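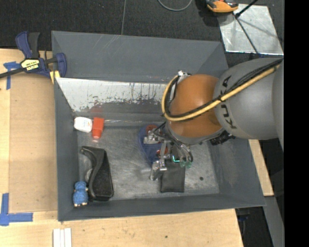
Vaughn Achterberg wrote to ask whether a newsletter is still worth the bother when everyone he knows complains about having too much email, and whether he'd be better off putting the money into ads. We get some version of that letter nearly every week, so it seemed like a good place to begin.

Is a newsletter still worth it?

For most small companies, yes. People complain about email in general, but they do open the ones that come from a business they've bought from and liked. Ads stop the moment you stop paying, and your list stays with you. If you can only afford one of the two this year, we'd start with the list and come back to ads in November, when folks are in a buying mood anyway.

How many subscribers do I need before I start?

Oh, please don't wait for a magic number! Our own first issue went to 274 people, a good many of them relatives and former coworkers, and we still got two paying clients out of it. Akance, one of the firms we write for, started with 500 names from an old customer spreadsheet and now mails 2147 every month. It took them a few years to get there, and they had one long stretch when hardly anybody signed up.

Can I buy a list?

You can, and people will offer you one (probably this week), but we won't send to it. Those readers never asked to hear from you, and when enough of them mark you as spam, your mail stops reaching the customers who did ask.

How often should I send?

Once a month suits most of our clients. Every two weeks is fine if you have plenty to say. Pick a pace you can keep up during your busiest season, when writing a newsletter is the last thing on your mind.

What on earth do I write about?

Start with the questions customers ask you on the phone. Charoen Kaewmanee on our writing team keeps a running file of these for every client, and the one for Druvura has over 934 entries, so they won't be running dry any time soon. Short is fine. One useful answer and a friendly hello will do very nicely.

Do you write it, or do I?

Whichever you like. Some clients send us rough notes and we tidy them up, and others talk to us for twenty minutes and leave the rest to us. You always see the final version before it goes out.

What if people unsubscribe?

They will, a few each time, and it stings a little at first. Let them go kindly and keep the unsubscribe link easy to find.

Related articles
Subject lines we wish we'd written
A welcome email for Driltura, start to finish
Cleaning up an old customer list
Should your newsletter have a name?

Contact us | © 2025 Menon Marketing | Back to top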